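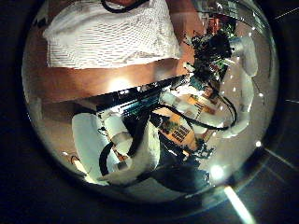

When does the water main on the Pikstead side get shut off?
At 9 in the morning on the first working day of November, with supply back by 14:00 if the pressure test passes.

Minutes, water users' meeting, Pikstead and Bruvmont

1. Previous minutes
Approved with one correction: the valve at the Bruvmont junction is a gate valve.

2. Main replacement
Somboon will replace 900 feet of pipe between the pump house and the junction. The trench stays open overnight on the upper section. Plates will be laid across driveways.
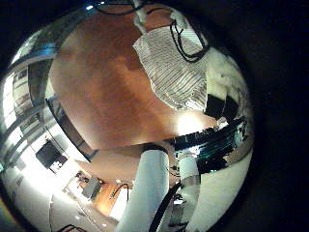
Households above the junction stay on the old line until the new one has been flushed and sampled. The sample goes to the Plevia lab. A second sample is taken if the first is rejected.

3. Meters
Of the meters read in the last round, 27 showed a fault code. Replacement was agreed, oldest units first. The question of who pays for damaged meter boxes was deferred. 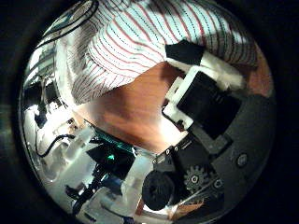
Readings for the affected accounts will be estimated from the same period last year and corrected on the next bill. One member objected to estimates for seasonal properties. The objection was noted.

4. Other business
The hydrant near the Bruvmont turnoff leaks at the cap. Somboon to quote for repair.

Meeting closed at 8:14 p.m.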